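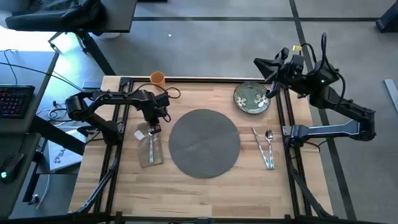 Ticket 2294: place-setting cell, both arms mounted, bagged utensil still under the left gripper

Opened by: Reece Haworth
Cell: Msimang table, two-arm
Status: closed, watching

Right, so this one has been bugging me since Saturday. The right arm started stopping short when it went down for the plate. It would get most of the way, hang there for up to 4 seconds, then throw a following error on the elbow and sulk until I cleared it. Left arm fine. Naturally I blamed the software first (sorry, Yiran).

What I tried, in the order I tried it:

Restarted the controller. Ran well for a bit, then the same fault.

Swapped the gripper fingers for the spare Skitau set. No change at all, and I put the old ones back.

Re-homed both arms and ran the joint check from the Hustodik menu. Left passed three times out of three. Right failed on the elbow every time, always on the way down and never on the way up, which should have told me something sooner than it did!

Shengli came by at this point and asked whether I'd looked at how the cable was tied. I had not. Someone (me, back in July) had put a tie too close to the elbow, so the loop went tight as the joint opened out and the arm was basically pulling against its own lead. Cut the tie, gave the loop a good bit more slack, tied it again further up the link. Joint check passed straight away, and then twice more to be sure.

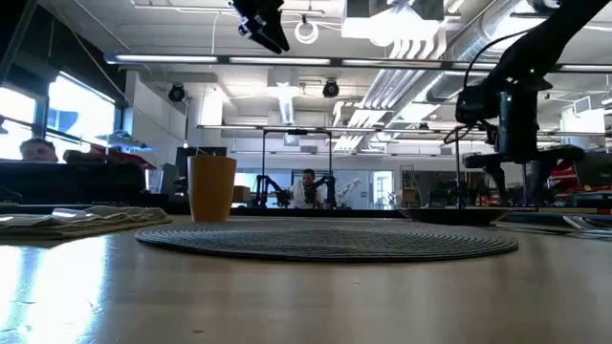 Does the arm need calibrating again after the cable has been moved?
Only if you've had a connector out or loosened a mount. Shifting a tie leaves the zero where it was, so a re-home and one joint check will do.

Kgomotso wants the tie position marked on the link with paint pen so the next person doesn't repeat my mistake, and I think that's fair. I'll do the left arm to match while I'm at it.

Still open: the lead itself. It's had a fair bit of tugging and I'd like a spare on the shelf before it lets go. Thaddeus is asking Rurnton for a price. If the elbow fault comes back in the meantime, reopen this ticket please, don't start a new one, and note which way the joint was moving when it stopped.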